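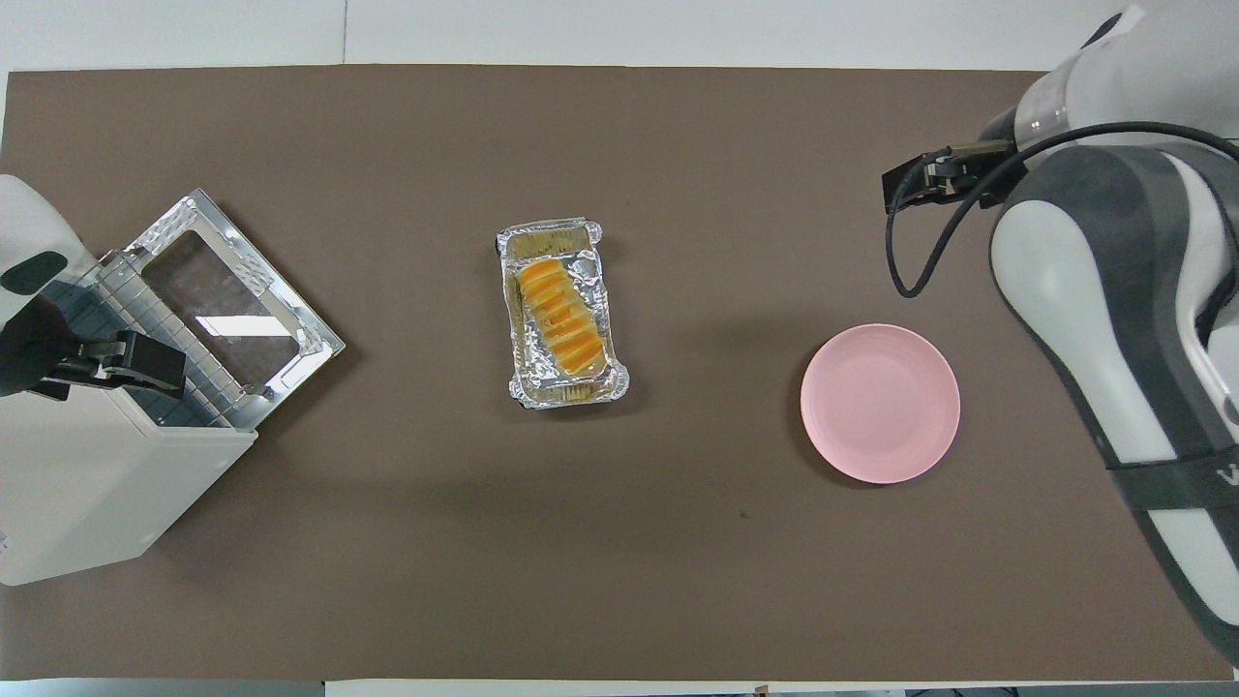

Foil trays in a small toaster oven – do you put them on the rack or on a pan?

ladan_a
Hello all. I moved in November to a flat without a real oven, so now I cook everything in a countertop toaster oven, white, with the door that folds down. I keep it on a big brown mat because the table is white and marks easily. My question is about aluminum foil trays. I bought a pack of the rectangular ones from Sillodico and I like them, but when I lift a full one from the rack it bends in the middle. On Thursday I lost half of a potato bake in this way. Do you put the tray straight on the rack, or on something flat?

digby_rewi
On something flat, always. A thin baking sheet under it and you lift the sheet, never the foil. Check first that the sheet fits. Mine is a Dravitz and the sheet they sell is 2 mm too wide for my door. I had to send it back.

Coralie T
I do not agree with "always". With a sheet under it the bottom stays pale and soft. I put mine directly on the rack and take it out with two wide spatulas, one from each side. Fill it only to half and it does not bend much.

digby_rewi
Half full is half a dinner :)

Coralie T
I live alone, half is enough for me.

ladan_a
Thank you both. Coralie, where do you put the tray down when it comes out? I was thinking to put it directly on the mat, but I do not know if the mat can take the heat. There was no label on it.

Coralie T
If there is no label, please don't. I have a wooden board next to the oven, and I put it there before I open the door. My old mat from Pryor got a shiny rectangle in it from one lasagna.

delwyn_p
Another thing to look at is the height. The foil should not come near the top heating element. The rims on these trays are folded and they stand up a bit at the corners. My sister Lorraine presses the corners down with a spoon before she fills it. I thought it was silly but now I do it also.

digby_rewi
The book for my oven says no foil at all near the elements. So I would read your book before taking advice from us.

delwyn_p
Mine says only that the foil must not touch. It is different from one maker to another, so yes, read it.

ladan_a
I found the book, it was still in the box. It allows foil trays on the lower rack position and says to leave space on all sides. I will try with a sheet first, and take the sheet away for the last minutes so the bottom gets some color.

Coralie T
Taking the sheet away while the tray is full and hot sounds to me like the worst of both ways. Let the potatoes get color in a pan before, then it does not matter.

ladan_a
This is a good point. One more pan to wash, but I will do it so. Can I wash the foil trays and use them again, or do they get holes?

delwyn_p
I use them two times, by hand with a soft sponge. Hold it up to the window and if you see small points of light, throw it out.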